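How to Clean and Prep a Metal Parts Bin

A gray metal bin takes a beating from loose parts. Clean it out before each new batch.
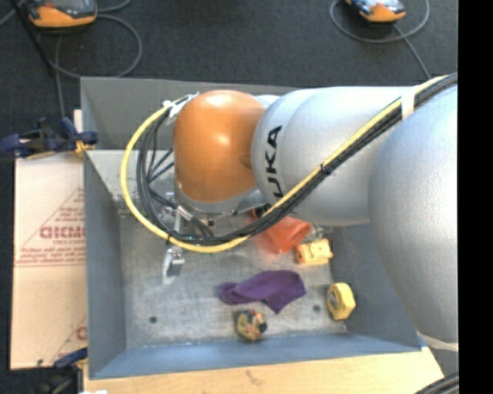

What you need

Stiff hand brush
Shop vacuum with a narrow nozzle
Degreaser and clean rags
200-grit sandpaper
Work gloves

Steps

1. Lock out any equipment that reaches over the bin. Do this before you put a hand inside.

2. Brush the sides from the top down. Sloping sides hold fine dust, and it will end up at the bottom.

3. Vacuum the floor of the bin — corners first.

4. Wipe with degreaser. Oily castings may need two passes. Let the metal dry before you go on.

5. Run a gloved hand along the rim. Sand any burrs flat and wipe again.

6. Check that the bin sits level and has not shifted off its marks.

7. Load small parts in lots of 100 and spread them out as you go. Don't heap them against one side.

How often

We clean ours at every batch change at the Judlow shop. If you run the same part all month, once a week is enough. Dents that catch parts should be hammered out or the bin swapped.

Afshin Ghorbani, October 2022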